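Unit 2: Where the Heat Goes

Notes to go with the second lecture. Bring them to the workshop, because we'll be using the worked problem near the end.

Last time we finished with energy and the idea that it never disappears, it only changes form. Today is my favorite follow-up to that, which is heat. Almost every machine, animal and building you will ever meet has a heat problem of one kind or another, and once you start noticing it you can't stop (I was late to dinner last week from staring at the fins on a motorcycle engine).

Temperature and heat are two different things

Temperature tells you how hot something is. Heat is energy on the move from a hotter thing to a cooler one. A spark from a grinder can be far hotter than a bathtub of warm water, and yet the spark lands on your sleeve and does almost nothing, while the bathtub could warm the whole room. The spark has a high temperature and hardly any energy to give. The tub is the other way around. Please get comfortable with this before the quiz! Half the mistakes I mark come from mixing up these two words.

Three ways for heat to travel

Conduction. Heat moves through a material, or between two things that touch, as fast-jiggling particles bump into slower neighbors. Metals are wonderful at this because they have loose electrons that carry energy along quickly. Wood, foam and still air are poor at it. Put one hand on a metal door handle and the other on the wooden door. Both are at room temperature, but the handle feels colder, and what your skin is reporting is how fast it loses heat.

Convection. Heat moves because a warm fluid moves and takes its energy with it. Air over a radiator warms up, spreads out, gets lighter and rises, and cooler air slides in underneath. That is natural convection. If you add a fan or a pump, it is forced convection, and it can be many times stronger. Blowing on soup is forced convection with a bit of evaporation thrown in.

Radiation. Heat moves as light, mostly a kind we can't see. It needs no material at all, and that is how the Sun warms your face across all that empty space. Everything radiates, including you. Dull, dark surfaces are usually good at giving it off and taking it in, and shiny metal is bad at both. That's why emergency blankets are shiny.

In real life all three go on at once. The skill is to work out which one matters most and which one is holding everything up.

Thermal resistance

I love this idea because it turns a messy subject into something you can do on the back of an envelope. Think of heat as water going through a pipe. A temperature difference pushes it along, and every layer in the way resists. We write

temperature difference = heat flow x thermal resistance

With heat flow in watts and temperature in degrees Celsius, resistance comes out in degrees per watt. If several layers sit one after another, you add their resistances. If heat has two paths side by side, more of it takes the easier one. Those of you who have done circuits will have spotted Ohm's law already, with temperature in place of voltage and heat flow in place of current. It really is the same math.

Gemechu Gebreyes asked a great question in last year's class: if resistances add up, why do we fuss over a layer thinner than a sheet of paper? The answer is air. Two metal blocks that look perfectly flat are rough up close, and they only touch at the high spots. The gaps are full of air, which conducts heat terribly. A thin smear of thermal paste fills those gaps with something much better. Too much paste is a problem of its own, as the paste still conducts far less well than the metal on either side of it. You want the gaps filled and very little more.

Surface area and fins

Once heat has reached the outside of an object, it has to get into the air, and for most things we build this is the slowest step. You can help it along by moving the air faster or by giving the air more surface to touch. Fins do the second job. Elephants' ears do it too, and so do the ribs on an old cast-iron radiator.

Fins can't be packed together forever, though. If they are too close, air can't get between them easily. If they are too long, the tips end up nearly as cool as the air and add very little. Designers go back and forth over this, and the best answer with a fan is quite different from the best answer without one.

A worked problem

A small electric heater puts out 900 watts in a room. In the steady state, the room sits 30 degrees warmer than the air outdoors. What is the total thermal resistance between the room and outdoors?

Resistance = 30 / 900 = 0.033 degrees per watt.

Now try it yourself. Suppose you insulate the walls and double that resistance, keeping the heater the same. How much warmer than outdoors does the room get? And if you were happy with the old temperature, what could you turn the heater down to? (You should get 60 degrees and 450 watts. If you got 15 degrees, you divided where you needed to multiply.)
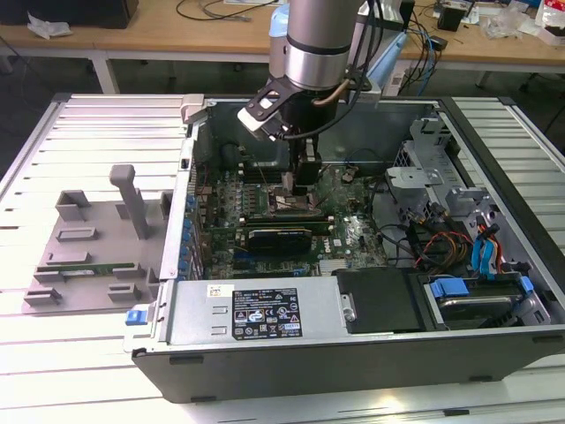

Notice that we said "in the steady state." When you first switch the heater on, most of the energy goes into warming the air, the furniture and the walls, and only a little gets outside. As the room warms, the loss grows, until what comes in equals what goes out and the temperature stops climbing. How long that takes depends on how much stuff there is to warm up. A stone church can take days. A tent takes minutes! We'll give this a proper name, thermal mass, in Unit 3.

The same balance holds for a computer processor, a toaster or a runner on a hot August afternoon. Ask how much heat is being made, ask what paths it has to get out, and the temperature follows.

Before the workshop

Read the chapter on heat flow up to the end of the section on fins. The section on heat pipes is optional, but it's lovely and I hope you'll try it.

Find one object at home that has been shaped to lose heat and one that has been shaped to keep it. Sketch both and mark the path the heat takes from inside to outside. Circle the step you think is slowest.

Eyerusalem Weldu is running the workshop and will have metal and wooden rods, candle wax and thermometers ready. Tie back long hair and wear closed shoes.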